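The Second Reading
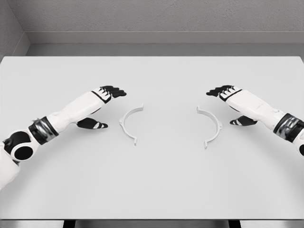 The films came down from Hisurdale in a gray box, 2805 of them, and Saadet Saraç had until the end of October to read them all again.

She had been a radiologist for most of her working life, the last part of it at the Stallis clinic, where the reading room was in the basement next to the linen store. The job was simple on paper. The old county hospital in Hisurdale had closed. Before it closed, one man had read nearly every chest film taken there, and his name was Lukáč. A review board wanted to know how often he had been wrong.

She didn't know Lukáč. She knew his handwriting by the end of the first morning. He wrote small and pressed hard, and when he was sure of something he underlined it once. When he wasn't sure, he wrote "see again" and a month. Most of the time, someone had seen again.

She read 80 films a day. She put each one up on the light box, wrote down what she saw on a yellow sheet, and only then opened the envelope with his report in it. Those were the rules. Usually the two matched. Old scar at the right apex. Heart a little large. Nothing.

In the second week she found the first miss. It was a woman of fifty-one, and the nodule sat behind the collarbone where they like to sit. Lukáč had written "clear." There was a later film in the same jacket, and by then anybody could have found it. Saadet filled out the form, put the jacket on the left side of the desk, and went upstairs for coffee.

"How bad is he?" asked Vanach, who ran the front office and had signed for the box.

"He isn't bad."

"They must think he is. They're paying for it."

"They're paying for a number," she said.

By the middle of the month there were eleven jackets on the left side of the desk. She looked up the figures for other readers in other places, and eleven was fewer than she would have guessed. She went back to one of them three times. It was a boy of nine with a cough. She had marked a shadow low on the left, and Lukáč had not. On the third look she thought it might be the edge of a rib. She turned the film over, turned it back, and left the form as it was.

That night she couldn't sleep and thought about her own films. She had never counted them. In a busy year it was easily more than 3000, and she had been doing it for twenty-six years. Someone could put those in boxes too.

Near the bottom of the last row she pulled a jacket with no name on the tab, only a number. The man in it was sixty-eight. She read the film in the usual way and wrote on her yellow sheet: mass, left upper lobe, 4 cm. Then she opened the envelope.

The report was in the small hard writing. "Mass, left upper lobe, 4 cm." It was underlined once. Below that, where the name of the referring doctor went, he had written "self." The date was two months before the hospital closed. In the tray behind it there were 37 more reports he had written after that one, and she had already read them. He hadn't missed anything in those.

She sat for a while. The dryer was running in the linen store and she could feel it a little through the floor.

There was a space on the board's form for remarks. She had left it blank on every sheet so far. She picked up the pen and thought about what she could put there that would be of any use to them, and then she wrote "Agree with reader" and signed it.

The boy's jacket was still on the left. She took it back to the light box and looked at the film a fourth time, with the room lights off and her hand up to block the glare from the side. It could have been a rib. It could have been an early pneumonia. She crossed out nothing. Under remarks she wrote "uncertain, second reader advised," and the date, 31 October 2022.

Vanach came down at five with the courier's slip. He asked if everything was in there.

"All of it," Saadet said, and she held the lid down while he ran the tape across.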